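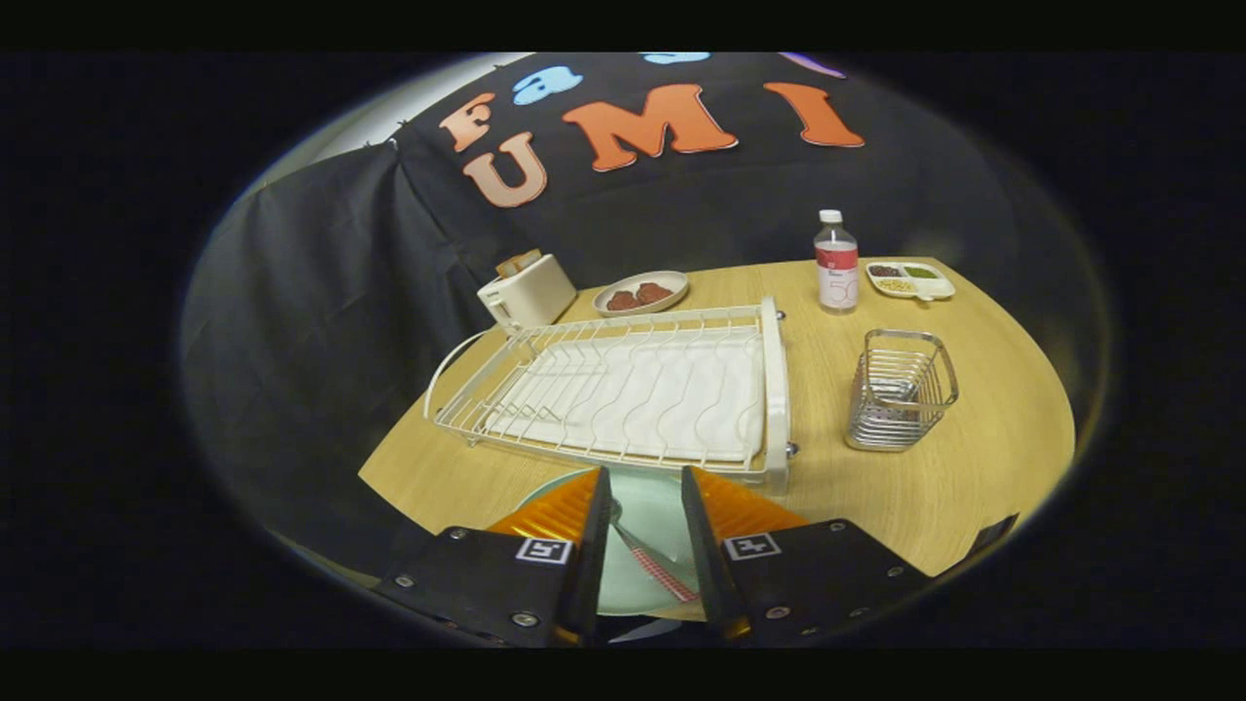 The round table at Larnix on Friday, with the white dish rack, a mint-green plate and the little cream toaster.

Larnix has a new home, and it has a kitchen table in it

Posted October 15, 2023

Big news for anyone in Palthorpe who has ever needed one more fork: Larnix, the secondhand kitchen shop, is open again! The new place is at 615 Furnival Street, two doors up from the shoe repair, and I got to poke around on Friday afternoon before the crowds came through on Saturday. I went in for "five minutes" and came out an hour and a half later with a colander, so take everything I say with that in mind.

If you only knew the old shop out on the Unton road, you'll remember the drill. You squeezed past the bikes in the hallway, you turned sideways at the baking pans, and if somebody was coming the other way one of you had to back up. Vasco Bettencourt, who has run Larnix for 23 years, gave up that lease in September when the building was sold. He had most of his stock stacked in his sister's garage for a few weeks and I think we were all a little worried he'd call it quits. I know I was. Where else was I going to find lids?

The new shop is 600 square feet, all on one level, with a big front window and an actual parking spot for loading (just the one, and it's tight, so be nice). Pots and pans run down the left wall, glasses are on the right, and the small electrics are on shelves by the register, where Vasco can plug things in for you before you pay. I love that he still does that. I bought a hand mixer from him years ago and he made me stand there while it ran on every speed.

But what I really want to tell you about is the table. In the back part of the shop he's put a round wooden one, a nice light tan color with a fine grain, and it's set up like somebody's kitchen on dishes night. There's a big white wire dish rack in the middle with a handle that curves up at one end and slots for your plates, with a folded white cloth or drying mat inside. The toaster is toward the back, a small boxy cream-white thing that I would have taken home on the spot if I didn't already own two. (Two! For one person and a dog.) I had a soft spot for the pale mint-green plate too, and the utensil with the red-and-white checked handle that went with it. My grandmother had a whole drawer of handles in that kind of pattern and I've been thinking about her grilled cheese ever since.

Behind the table he's hung black fabric with large cut-out letters on it, and it looks great. The old shop had a piece of cardboard taped over the fuse box, so we've moved up in the world.

The idea is that the table gets changed over every couple of weeks. The first one is all about washing up, next is going to be breakfast, and after that Vasco says he wants to do pie, which got a little cheer out of the woman behind me. Everything that goes on the table is for sale, but he'd like to keep each setup together until the changeover, so if you fall for something you put your name on a tag at the register and pick it up when the two weeks are over. I asked if he'd make an exception and he said no. I asked again on my way out and he said no again, very politely.

I did ask him why a dish rack of all things gets the place of honor. "People come in for a pretty plate and then they tell me they have nowhere to dry it," he told me. "They all bought dishwashers and now they want to wash by hand again." He says racks were one of his best sellers over the summer, right up until he had to box them. The wire ones go first, he thinks on account of the smaller apartments going up near the station, where you get a sink and a stretch of counter and that's your lot.

A few practical things, since I know I'll get emails. Hours are Tuesday through Saturday, 10 to 5:30, same as before. He's still taking donations, but only on Tuesday and Wednesday mornings, and please, please wash them first. He'll take plates, bowls, cutlery, pans with sound handles, and small appliances if they work and the cord is in one piece. He will not take nonstick that's flaking, anything with the plug cut off, or any more fondue sets. He was firm about the fondue sets. Odd lids are welcome and they live in a crate under the window, and you should set aside some time for that crate.

Prices look the same to me. Cutlery is still sold by the handful, mugs are still a dollar, and the nicer stuff has a handwritten sticker on the bottom. Cards are fine now, which is new, though the machine was acting up on Friday and I ended up digging quarters out of my coat.

Getting there is easier too. The Unton bus stops right across the street, and if you're walking from downtown you just follow Furnival Street past the library and keep going until you think you've missed it. There's no proper sign yet. It's been ordered, but the painter has a bad shoulder, so for now look for the window with the teapots.

Oh, and there's a drawing! Anyone who buys something before the end of the month gets a ticket, and the winner gets to pick out a full set of dishes for four, matching or not. Vasco had 1000 tickets printed and seemed a bit alarmed at how many that turned out to be once they were sitting on the counter in rolls. Help the man out and go buy a spoon.

I stopped by again on Saturday for a quick look (I told myself it was for the news) and it was packed. I saw my old neighbor with a roasting pan under each arm, and two kids arguing over an egg timer, and there was a line at the register clear back to the glasses. Three names were already on the tag for the toaster. One of them might be mine.

If you've got old pictures of the Unton road shop, Vasco would love copies for the wall by the door. Drop them off at the register or send them to me and I'll carry them over next time I go, probably Tuesday.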